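# Working next to a two-armed robot: what changes for laundry staff

Project report, second year, group of Quyên Nông and Manee Boonyarit
Supervisor: Carla Saliba
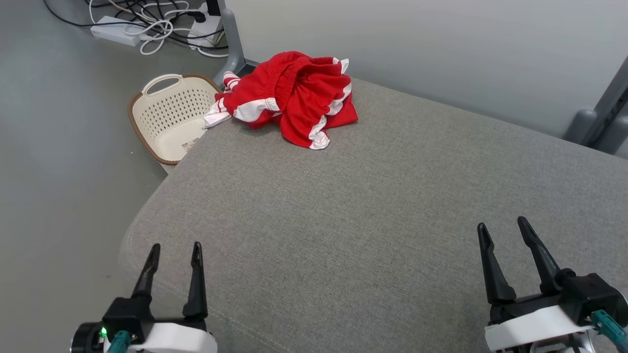 We chose this subject in December, when the company Irkent agreed to let us visit its laundry service in Bulovthorpe. Irkent collects sports clothes, towels and bed linen from clubs and small hotels, and returns them clean and folded. Until last year all the sorting was done by hand. Now a part of it is done by a robot with two grippers, which the staff call Huet, after the name of the software. Our question was simple: what is different in the working day of the people who were there before the robot?

## How we worked

We made four visits. During the first two we only watched and took notes. In the other two we talked with staff, mostly during the morning break, so as not to disturb the work. Eight people answered our questions. We also received from the shift manager, Rima Fakhoury, the list of items handled by the robot in one month. We did not measure times ourselves, because we had no permission to stand near the robot with a stopwatch.

## The task

The robot's task is to pick up one piece of clothing from a flat surface and put it in a basket. For a person this takes no thinking. For the robot the difficult moment is before the grip, when it must decide where to take the cloth. A crumpled garment has no fixed shape. Shorts, for example, can look like a shirt when they are in a heap, and stripes can make it harder to see where one fold ends and the next begins. Soft surfaces are also more difficult than a hard table, as the fingers can catch the cover together with the garment.

Irkent tests the robot in a separate practice area with ordinary furniture, not only on the sorting line. Mrs Fakhoury explained that the company wants to offer the same service later in changing rooms, where clothes are left on benches and chairs.

## What the numbers say, and do not say

In the month we received, the robot handled 1,452 items. We wanted to compare this with the work of one person, but the list does not show how many times an employee had to help. The staff told us that they help "often", and we could not make this word more exact. For this reason we give the number without a conclusion.

## What changed for the staff

The most visible change is the posture. Before, sorting meant bending over baskets for a long part of the shift. Mireille Kassab has worked there the longest of the people we met, and she told us that her back is better since the robot took the lower baskets. She also said that she walks less and stands still more, and her feet hurt in the evening.

The second change is attention. An employee who stays near the robot must watch it and press the pause button if a garment is caught. Several people found this more tiring than sorting. One of them said to us: "When I fold, my hands work and my head is free. When I watch, it is the opposite."

The third change concerns talking. Earlier, two people sorted at the same table and spoke together the whole morning. Now one person is with the robot and the other is at the folding station. We did not expect this topic, it was not in our questions, but five of the eight people mentioned it.

There is also new work. Two employees had a training given by Pirent, the firm that maintains the machine. They learned to restart it, to clean the fingers and to correct the robot when it takes the wrong item. They are pleased with the training, but their pay did not change, and both of them raised this point with us.

## Rules in the practice area

These are the rules the staff showed us on paper:

- keep hands away while the arms are moving
- empty the pockets before a garment is given to the robot
- put the basket where the arm can reach it
- write each pause in the notebook

The last rule is not always followed when the day is busy.

## Discussion

We think the robot did not remove the work of the sorting staff, but it divided it in another way. The heavy part became smaller and the watching part became larger. If we could continue the project, we would ask to read the notebook of pauses for a longer period and compare it with the monthly list. Mrs Saliba advised us also to interview the people who left before the robot came, but we had no contact with them.

We thank the morning shift for their patience with our questions and our English.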